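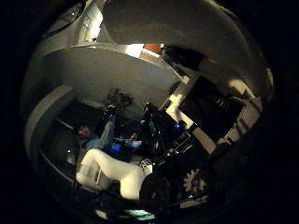 Pale curves, with a bit of light at the top.

2020-03-20

Stayed in again all day and got a good deal further with the Larnadstead petition than I ever expected to, which is a nice thing to be able to write down after such a slow couple of weeks. I've been reading the copies Libor Vávra sent me, the ones he typed up years ago from the town book, and bless him for his patience, because the original hand is dreadful (I tried one page of it myself and gave up at the second line).

So, the petition. In the spring of 1848 the weavers of Larnadstead asked for the vote, all of them, whether or not they owned a house, and 362 people put their names to it. Libor's list has 289. I went over it twice with a ruler under each line and I get his number both times, so either a sheet went missing or the clerk was generous when he wrote up the total. I lean toward the missing sheet, as there is not one name from Fodside, and the Fodside people were never shy about signing anything!

The man I can't stop thinking about is the schoolmaster, Smits. He wrote the thing, he read it out on the steps of the grain hall to a crowd of roughly 3,000, and then he is gone from the book completely until April of the next year, when he turns up paying a fine. What was he doing all that winter? I'd so love to know. Anas Naciri thinks he went to stay with his sister's family and kept his head down, and Anas has read far more about that year than I have, but I like to imagine him still writing letters by the stove.

Called Anas after supper and we talked much too long, mostly about the 3 letters he has found that might be in the same hand. He's going to copy them out for me. Soup again, and the last of the good bread. Must write to Libor tomorrow and ask whether his pages were numbered, and if he still has the sheet with the mayor's reply.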